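Moving the shed, and other small defeats

I have been trying to give things away for most of August and I would like it noted that selling them would have been less work.

It began with the allotment. I gave up the plot in spring, after four years of growing slugs, and the person taking it on wanted neither the shed nor anything inside it. Fair enough. I didn't want it either, and I'd bought most of it. So I put a message on the local group saying there was a shed going free, buyer collects, except there was no buyer, and sat back to wait for the gratitude.

I had 593 messages by the end of the second evening. A good many were from the same man. He wanted to know whether the shed was level. I said it was as level as the ground, and he went away and thought about this for an hour and came back to ask how level the ground was.

People will say anything to a stranger who is giving them something. One woman asked if I could hold it until she had a garden. Somebody offered to swap it for a bread maker, which I considered for longer than I'd like to admit. Another person wrote only the word "shed?" and, when I said yes, never wrote again. I think of that one often.

In the end it went to Darragh Duggan, who turned up when he said he would, with a trailer and a brother-in-law, and who had it in pieces before I'd finished explaining about the hinge. I had been looking forward to explaining about the hinge. He listened politely with a roof panel under one arm. Then he asked if I had any more of those long screws, and I gave him the whole tin, and he drove off with my shed looking much better flat than it ever had standing up.

That left the contents. My sister Marisol (Zamora, she kept the name and lost the husband, and says it was the right way round) came over to help me be ruthless. Her method is to hold a thing up and look at you until you're ashamed of it. It works well on garden forks. It works less well on the box of seed packets, because I know perfectly well that I'm never going to sow purple sprouting broccoli again, and I also know that the day after I throw it out I'll be standing in the kitchen wanting nothing else in the world.

We kept the seeds. We kept the good trowel and the bad trowel. We kept a folding chair that folds when it feels like it.

The rest I listed one by one, having learned nothing. The watering cans went in minutes. The water butt took over a week and three separate people who were "just round the corner", a phrase that round here seems to cover most of the county. Fiachra Cullinane from the next street had the cold frame, and brought me a courgette in return the size of a draught excluder. He has since brought another. I am beginning to see that this is how he gets rid of his.

What I could not shift, at any price including nothing, was the strimmer. It's a Britent, bought new, used properly perhaps five times and sworn at on every one of them. I wrote an honest advert. I said it started when it was in the mood. I then wrote a less honest advert. Bereket Assefa, who I used to share a tap with on the plots, told me the trick is to leave a thing by the gate with a price on it, because people who won't take a free strimmer will happily steal one for twenty quid.

So I did that. I made a sign and everything. I put it out before breakfast on 24th August and spent the morning not looking out of the window, and by lunch it was still there and somebody had left a toaster next to it.

I've brought the toaster in. It seems to be fine, though it only does the one side, and I have put it on the group as free to collect. The man with the questions has already been in touch. He'd like to know which side.

The strimmer is back in the hall for now, leaning on the coats.

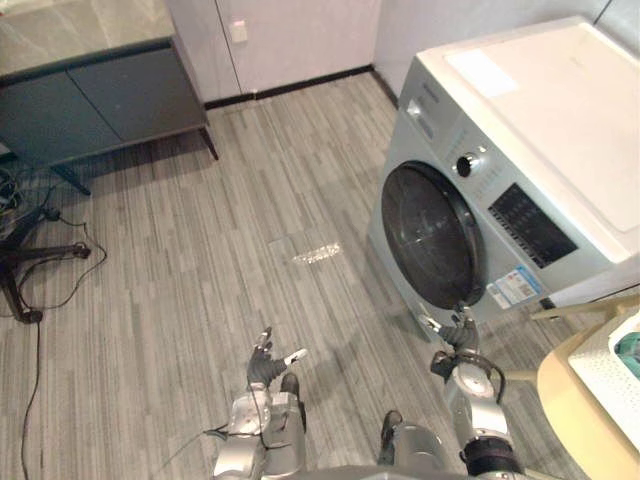

Marisol says she might know somebody with a verge, so I'm leaving the advert up until she's had a word with him. If you'd like to get in first, the strimmer is free and comes with a courgette.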